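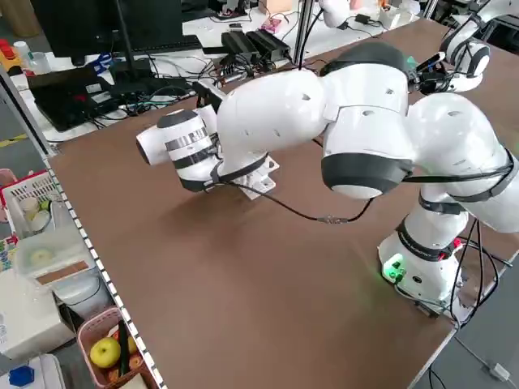
How does a school district decide where the bus stops? Somebody draws a line on a map, drives it in a car, and moves the stop when the car can't see around the corner.

In Lundodton that somebody has had the same desk for 20 years. She plans the routes for the whole district, 4,000 riders and 1,147 stops, and she agreed to talk on the condition that I leave her name out of it. "People know where I shop," she said.

We met in October 2018, which she described as the quiet season. The phone rang four times in the first half hour. She let it go each time, looking at it the way you'd look at a dog that is going to want to go out eventually.

I asked what the calls were about.

"The stop is too far away. Or the stop is in front of their house and they don't want it in front of their house. Once in a while it's one person with both complaints, and I have to ask which one they'd like me to write down."

She came to the job sideways. She had been driving a route for the district and making notes about it, mostly about left turns, and turned the notes in to the office. The office had never asked a driver for notes. By the next school year she was off the bus and in charge of the map, which at that time was an actual map, paper, covering most of a wall, with colored yarn. The yarn was replaced whenever a route changed. A route could change because a family moved, or because a bridge was posted for weight, or because a cleaner had knocked out a pin with a vacuum hose and put it back somewhere reasonable.

"We ran that one for two weeks," she said of the vacuum hose route. "The driver thought it was an improvement. I kept part of it."

The wall map is gone. The district bought routing software called Moltel, and she speaks of it with the careful fairness people use about a brother-in-law. It is quick. It is very good at arithmetic. It will give her a complete set of morning routes before she has finished her coffee, and on paper those routes save a good deal of diesel.

"It thinks a road is a road," she said. "It doesn't know that Liao Road has a hill on it where you can't start a loaded bus from a dead stop if there's frost. It wanted a stop halfway up. I took it out. Next update, it put it back. We've been going back and forth like that."

Liao Road came up often. It runs out past the last of the subdivisions toward Clivville, and for most of its length it has no shoulder, a ditch on one side and a fence on the other. The houses are spread out along it with no regard for anyone's convenience. Every child on the road needs a stop on the child's own side, as crossing is out of the question, so the bus goes up and then comes back down. Children on the near side get picked up first and ride the longest. Children on the far side get to sleep later. The near side has noticed.

"I get a letter from the near side every summer. Good letter. Nice paper. One year they suggested reversing it, so I reversed it, and then I got a letter from the far side." She thought about this. "Their paper wasn't as nice."

I had assumed that the main thing in routing was distance, and said so. She was kind about it. Distance is what the parents talk about, she told me, and the state has a rule about it, but a map full of short distances can still be a terrible set of routes. What matters to her is where a bus can be seen while it's standing still, and where children can stand before the bus gets there. The second one is harder. A corner can have plenty of sight distance and no place to put six second graders except somebody's flower bed.

"And they will stand in it. I don't blame them. It's the softest part."

The flower bed people are a category. So are the mailbox people, whose mailboxes get leaned on, and the people who work nights and would like the waiting to be done in silence. She tries to move a stop before things get sour, and she tries not to move it onto the lawn of anyone who has recently been nice to her. That second rule is getting hard to keep. "I'm running low on people I haven't put a stop in front of," she said.

Each stop gets a visit. She drives it in her own car at the hour the bus will be there, pulls over where the bus would, and looks in both directions for as long as she can stand it. In February she drives the bad ones again in the dark, when the plows have piled snow on the corners and a stop that was perfectly sensible at the start of the year has become a tunnel. She keeps a pair of tall boots in the trunk and gets out and stands where the children would stand. Twice, neighbors have called the sheriff about a woman standing on the corner before sunrise, looking at her watch.

"The deputy asked what I was doing, and I said I was waiting for a bus that wasn't coming. I should have worded that better."

We got onto the matter of time. A printed bus schedule says 7:04, and she is aware that a 7:04 is funny. Parents have told her so. No one can run a bus to the minute on a road with dairy trucks on it, so why not say seven o'clock?

"When I say seven, they come at ten after. When I say 7:04, they think I know something."

She tried it the other way once, with round times across the whole north end, as a courtesy to a principal who found the schedule fussy. In the first week she had 200 emails. The children were late, the drivers were waiting, and the waiting at each stop got passed down to the next one, so that the last family on the route was being picked up at a time that appeared nowhere on the sheet. The odd minutes came back the following Monday morning, or as near to it as the copier allowed.

That's the only place in our conversation where she raised her voice, and it was about the copier.

Drivers, she said, are where the real information is. She reads the Moltel reports, but she goes out to the lot most afternoons with a clipboard and lets the drivers complain at her. They know which dog is loose. They know that the Clivville side of the line graveled its half of the road and our side didn't. They know a family is about to move long before the school office does, from the boxes on the porch. One driver has a theory about which houses will be ready on time based on whether the porch light is on, and she has come to plan by it a little.

I asked if she'd put that in the software.

"There's no box for it."

There are a lot of things there's no box for. There's no box for two cousins who can't be on the same bus until their mothers are speaking again. There's no box for the kindergartner who will only get on if the driver says good morning first, in a particular voice, and no box for which substitute can do the voice. She keeps these in a spiral notebook, and the notebook has a rubber band around it. When I asked what would happen if the notebook were lost she said the buses would run fine, and everyone would be in a worse mood by nine.

Her own children rode the bus, on a route she drew. Their stop was the farthest walk of any on it. She says this was a matter of geography. Her kids, who are grown, say it was so that nobody could ever accuse her of anything, and the subject still comes up at holidays. One of them has measured it.

"It was legal," she said. "It was uphill, but it was legal."

The part of the year she minds most is the two weeks before school opens. The lists arrive late and then they arrive again, corrected, with the same child living in two places. New streets show up that weren't on anything. Developers, she has observed, like a cul-de-sac, and a cul-de-sac is a place where a bus goes in and then thinks about its life. She will not send one down any street that requires backing up. She has said this to builders, at meetings, with drawings. They nod and then build another one and name it after a tree.

So the children walk out to the corner, and the people who bought the house at the corner find out what they bought.

I wondered whether she ever gets a thank-you. She gets cookies at the end of the year from one family on the Liao Road route (far side), and every so often a driver will tell her a change was a good one, usually by not mentioning it. A man once stopped her at the hardware store to say that his daughter had ridden for twelve years and the bus had always come. He seemed to think this was a small thing to bring up and went right back to looking at hinges.

"I had to go sit in the car for a minute," she said. Then, after a bit: "He'd been a mailbox person, too."

Before I left she offered to show me how Moltel works. She opened the map of the morning routes and zoomed out until the district looked like something a cat had been at. She clicked on Liao Road. Halfway up the hill there was a small blue dot.

"Look at that," she said, and took it out, and the phone rang again, and this time she picked it up.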